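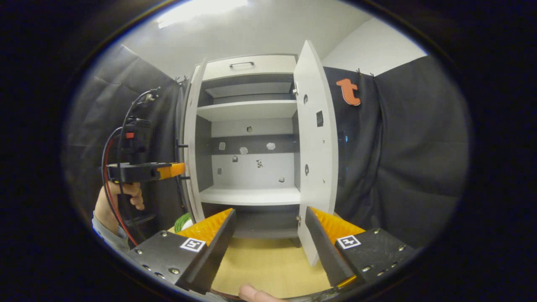
Another album about a break-up was the last thing the world had asked for, Esperanza Garrido conceded, so she has made one about a ferry timetable instead.

**Vistent Records to release "Trudthorpe" in March**

January 29, 2018 – Vistent Records is pleased, and slightly nervous, to announce the third album from singer and songwriter Aitana Carrasco. "Trudthorpe" has 11 songs, most of them in Spanish, and is named after a harbour town where Carrasco once missed the last boat and had to stay the night.

Garrido, who co-wrote and produced the record, has worked with Carrasco since her debut, "Tejada", which sold 400 copies in its first year. The label had pressed more than that and still has the boxes. The follow-up did a good deal better, thanks largely to the single "Gostham", a slow reggaeton number that spent the summer on community radio and was danced to at weddings by people who hadn't listened to the words.

The new album was recorded over 183 days. Percussionist Kiprono Simiyu plays on every track, including the one that was meant to be unaccompanied. Ignacio Bravo's trumpet turns up on four and is missed on the rest, at least according to Ignacio Bravo.

"I wanted it to sound like waiting," says Carrasco. "My mum says it sounds like the last one, only with more trumpet."

The first single, "Último Barco", is out now. A limited run of 200 vinyl copies in harbour grey will be sold at shows, signed by Carrasco and, unless somebody stops him, Bravo.

Launch dates will be announced shortly. The rooms are small, the colour of the lighting is still being argued over, and there is no support act.

Review copies and interviews: Itziar Llorente, Vistent Records. Please don't ask about the boyfriend.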